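Inventario de luminarias de Triven
Ficha de datos del conjunto, versión 2

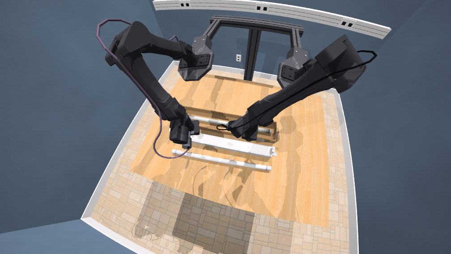 Contenido

El conjunto reúne las fichas de las luminarias interiores instaladas en los edificios municipales de Triven: escuelas, biblioteca, mercado cubierto, polideportivo y oficinas. Cada fila corresponde a una luminaria o a un grupo de luminarias idénticas colocadas en la misma sala. La tabla principal tiene 2442 filas. Una segunda tabla, con 523 filas, recoge las intervenciones de mantenimiento anotadas en los partes de trabajo.

No se incluye el alumbrado público ni las luces de emergencia, que llevan otro registro.

Archivos

luminarias.csv — tabla principal
intervenciones.csv — partes de mantenimiento
edificios.csv — códigos y nombres de los edificios
cambios.txt — diferencias con la versión 1

Todos los archivos están en UTF-8, con punto y coma como separador y coma decimal. Quien los abra con una hoja de cálculo en inglés tendrá que indicar el separador a mano.

Campos de luminarias.csv

id: identificador de la ficha. No se reutiliza aunque la luminaria se retire.
edificio: código de tres letras, según edificios.csv.
sala: nombre de la sala tal como figura en el plano. Hay salas que cambiaron de uso y conservan el nombre antiguo.
tipo: regleta, pantalla empotrada, pantalla estanca, plafón, downlight u otro.
tubo: T8, T5, compacto, LED o vacío.
unidades: número de luminarias iguales en la sala.
potencia_w: potencia nominal por luminaria, sin contar las pérdidas del equipo.
temp_color: temperatura de color en kelvin. El valor más frecuente es 4000.
equipo: balasto electromagnético, balasto electrónico, driver o desconocido.
estado: en servicio, averiada, retirada o pendiente de revisar.
notas: texto libre.

Campos de intervenciones.csv

id_parte, id (enlaza con la tabla principal), mes, trabajo, pieza y técnico. El técnico aparece con un código. La correspondencia entre códigos y personas no se publica.

Cómo se recogieron los datos

La primera versión salió de los planos eléctricos y de las facturas de compra. Lenuța Pîrvu y Petrică Roman recorrieron después los edificios con los planos impresos y corrigieron las fichas sala por sala. En las salas de techo alto del polideportivo no se desmontaron las pantallas, de modo que el tipo de equipo quedó como «desconocido».

Los partes de mantenimiento estaban en papel. Costel Ene los transcribió respetando la redacción original, con sus abreviaturas. «Ceb.» es cebador, «bal.» es balasto y «port.» es portalámparas. «Rev.» puede significar revisado o revisión pendiente; en caso de duda, consultar el campo estado.

Problemas conocidos

— En la escuela de Asora, las aulas de la planta alta figuran con la numeración anterior a la reforma.
— Varias pantallas con tubo LED de sustitución conservan el balasto original y otras lo tienen puenteado. El campo equipo no distingue los dos casos. Conviene comprobarlo en la propia luminaria, con la corriente cortada, antes de cambiar un tubo.
— El código MER agrupa el mercado y el almacén anexo.
— Algunas fichas retiradas no tienen parte asociado.

Retirada de tubos

Los tubos fluorescentes contienen mercurio y deben entregarse enteros en un punto de recogida autorizado. No se depositan en el contenedor de vidrio. Las carcasas y los balastos se entregan por separado. En balastos antiguos hay que mirar también el condensador, que puede contener PCB.

Cambios respecto a la versión 1

Se añadió la tabla de intervenciones. Se separaron los campos tipo y tubo, que antes compartían columna. Se eliminaron fichas duplicadas en la biblioteca, detectadas por Iulian Munteanu. Los valores de potencia que incluían el balasto se recalcularon sin él.

Licencia y contacto

Los datos pueden usarse y redistribuirse citando el inventario y la versión. Las correcciones se envían a Horațiu Nistor, en la oficina técnica, indicando el id de la ficha y el edificio. Las que lleguen antes de abril entran en la siguiente revisión.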